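상판 위에 살아남은 것들

이사 올 때 집주인 알룬 프로세로 씨는 부엌을 맨 마지막에 보여 주었다. 거실과 화장실은 빠른 걸음으로 지나갔다. 화장실 문이 끝까지 닫히지 않는다는 사실은 계약서에 서명한 뒤에 알았다. 대신 부엌에서는 한참을 서 있었다. 상판을 손바닥으로 쓸면서 "이거 하나 보고 들어오는 사람도 있어요"라고 했다. 그 사람이 나였다.

짙은 갈색에 흰 줄무늬가 있는 대리석 무늬다. 녹슨 듯한 색도 있고 거의 검은색도 있고, 그 사이로 가느다란 흰 선이 제멋대로 돌아다닌다. 푸스비로 가는 밤 비행기에서 내려다본 도로 같다고 했더니 알룬 씨가 무척 좋아했다. 지금 생각하면 월세를 깎아 달라고 해야 할 순간에 시를 읊은 셈이다.

문제는 이 무늬가 모든 것을 삼킨다는 점이다. 빵 부스러기, 후추, 깨, 커피 가루. 흰 것을 흘리면 흰 무늬가 되고 갈색을 흘리면 갈색 무늬가 된다. 처음 한 달은 내가 깨끗하게 사는 줄 알았다. 그러다 어느 날 저녁 소매를 걷고 팔꿈치를 댔는데, 굵은소금이 팔에 줄줄이 박혀 올라왔다. 그날부터 눈은 안 믿고 손바닥을 믿는다. 밤마다 불 꺼진 부엌에서 상판을 더듬는 남자가 되었다.

그래서 12월에는 큰마음을 먹고 상판 정리를 했다. 원칙은 간단했다. 매일 쓰는 물건만 위에 둔다. 나머지는 수납장으로 간다. 수납장이 꽉 차면 그때 생각한다. (그때는 첫날 오후 4시에 왔다.)

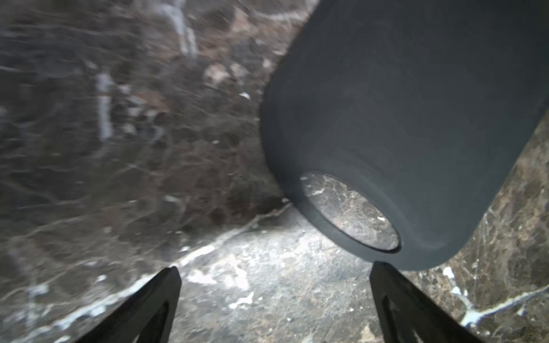
가산 무사

먼저 컵. 짙은 청회색에 가까운 회색이고 광택이 거의 없는 큰 컵이다. 데시아라는 그릇 가게가 문을 닫는다고 할 때 샀다. 진열대에 1,000개쯤은 있을 것 같은 얼굴로 평범하게 앉아 있었는데 주인 말로는 그게 마지막이라고 했다. 다음 주에 가 보니 또 있었다. 가게도 안 닫았다. 아직도 안 닫았다.

이 컵의 장점은 어두운색이라 커피 자국이 안 보인다는 것이고, 단점도 같다. 겉에 희끄무레한 얼룩이 남는데 이건 또 보인다. 닦으면 없어졌다가 다음 날 돌아온다. 세제를 바꿔 보고 수세미를 바꿔 보고 나중에는 투토프라는 세정 가루까지 사서 문질렀다. 결과적으로 컵은 그대로고 손가락 끝이 매끈해졌다. 투토프는 890g짜리 통에 들어 있다. 컵 하나 닦자고 산 양으로는 지나쳤고, 지금은 싱크대 밑에서 굳어 가고 있다.

컵을 정리하면서 바닥을 오래 들여다보았다. 가운데가 우묵하고 둘레가 둥글고 두툼하다. 그 우묵한 데가 회갈색에 흰 점이 섞여 얼룩덜룩하니 상판을 한 숟갈 떠다 담은 것 같다. 몇 년을 함께 살면서도 컵 밑을 이렇게 본 적이 없었다. 사람도 그렇겠지만 사람을 뒤집어 볼 일은 별로 없다. 아무튼 이 컵은 매일 쓰니까 상판에 남는다. 합격.

찬장에서 나온 다른 컵들은 사정이 달랐다. 회사 로고가 박힌 것, 손잡이가 헐거운 것, 선물한 사람이 올까 봐 못 버리는 것. 그 사람은 이사 후 한 번도 안 왔다. 컵을 상자에 담아 중고 장터에 올렸더니 30분 만에 연락이 왔다. 다 가져가는 대신 상자도 달라고 했다. 상자가 더 마음에 든 눈치였다. 나도 그 상자를 아꼈는데.

다음은 칼. 나는 칼이 하나면 된다는 쪽이고 어머니는 칼이 하나인 집은 집이 아니라는 쪽이다. 명절에 전화로 이 문제를 다시 다루었다. 과일 깎는 칼, 김치 써는 칼, 고기 써는 칼, 손님 왔을 때 꺼내는 칼. 마지막 것은 무슨 용도냐고 물었더니 말 그대로라고 하셨다. 손님을 어떻게 하라는 건지 모르겠다.

칼꽂이를 놓자니 자리를 너무 먹고, 서랍에 넣자니 서랍 안을 더듬다가 손가락을 베일 것 같다. 자석 거치대는 벽에 구멍을 뚫어야 하고, 구멍을 뚫으려면 알룬 씨에게 전화를 해야 하고, 알룬 씨에게 전화를 하면 상판 얘기를 또 들어야 한다. 그래서 칼은 쓰고 나면 그냥 상판에 눕혀 둔다. 임시라고 하기에는 꽤 오래된 임시다. 은색이라 그나마 무늬에 안 묻힌다. 이 부엌에서 눈에 띄는 건 대단한 재능이다.
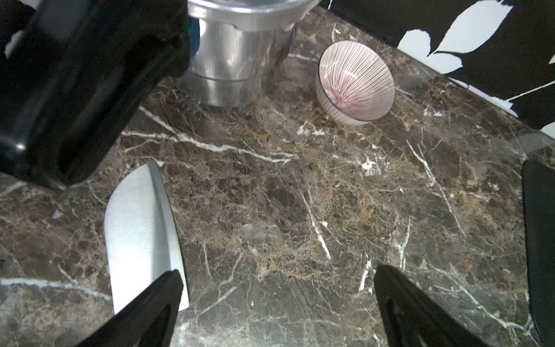 칼은 결국 상판에. 뒤쪽은 끝내 못 치운 스테인리스.

뒤쪽의 스테인리스 원통은 이번 정리의 최대 패배다. 번쩍거려서 부엌이 통째로 비친다. 어질러진 것까지 비친다. 그러니까 이걸 놓아두면 지저분함이 두 배가 된다. 치우려고 세 번 들었다가 세 번 내려놓았다. 수납장에는 높이가 안 맞고, 냉장고 위에 올리면 꺼내다 머리에 맞을 것이고, 현관에 두었더니 다음 날 아침에 걷어찼다. 윗집에서 그 소리를 들었는지 엘리베이터에서 잘 지내느냐고 물어 왔다. 2년 만의 첫 대화였다.

그 앞의 까맣고 반들반들한 녀석도 남았다. 지문이 너무 잘 남아서 범죄 드라마에 나가도 될 정도인데, 닦을 때마다 닦은 자리에 새 지문이 생긴다. 이제는 소매로 한 번 훔치고 못 본 척한다.

정리 전에는 상판에 100가지쯤 되는 잡동사니가 산다고 큰소리를 쳤지만, 막상 꺼내 놓고 보니 제일 많은 건 영수증과 빵 봉지 묶는 끈이었다. 끈은 버렸다. 그리고 그날 저녁에 빵을 샀다. 봉지를 묶을 게 없어서 빨래집게를 썼고, 빨래집게는 지금 상판에 있다. 옆에는 그 빵집 영수증이 있다.

알룬 씨가 다음 달에 보일러를 보러 온다고 한다. 보일러는 화장실 옆인데 부엌부터 볼 게 뻔하다. 그 전에 손바닥으로 한 번 더 쓸어 두려고 한다. 흰 무늬 하나가 어제보다 길어진 것 같은데, 밀가루면 닦이겠지.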